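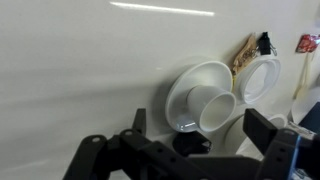
Robô da Gredgate aprende a desconfiar da louça branca

Kaladton, Thu 23 October – A Gredgate apresentou hoje os resultados do Srivastava, método que ensina um braço robótico a pegar louça branca sobre bancada branca, combinação que a decoração adora e a visão computacional detesta.

Em vez de apostar tudo na primeira estimativa de profundidade, o sistema compara 4 hipóteses de contorno e, se elas discordam, muda o ângulo da câmera do punho antes de fechar a garra. Brilho deixa de contar como borda. Xícara deitada continua contando como xícara, uma conquista que consumiu boa parte do orçamento.
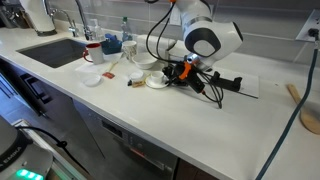 Manju Solanki
Assessora de comunicação científica, Gredgate

Foram 659 tentativas numa cozinha comum, com a bagunça mantida por exigência do protocolo e sem protestos da equipe. O método anterior, de maio, errava a pega em 34% dos casos; o novo erra em cerca de 4%. O treino usou 200 demonstrações.

“O robô hesita mais e quebra menos. Já trabalhei com gente que fazia o contrário”, diz Su-chen Cheung, coordenadora do estudo.

Vidro transparente segue fora do alcance do método. Os testes com ele serão feitos com a Clurkgate, que gentilmente ofereceu os copos.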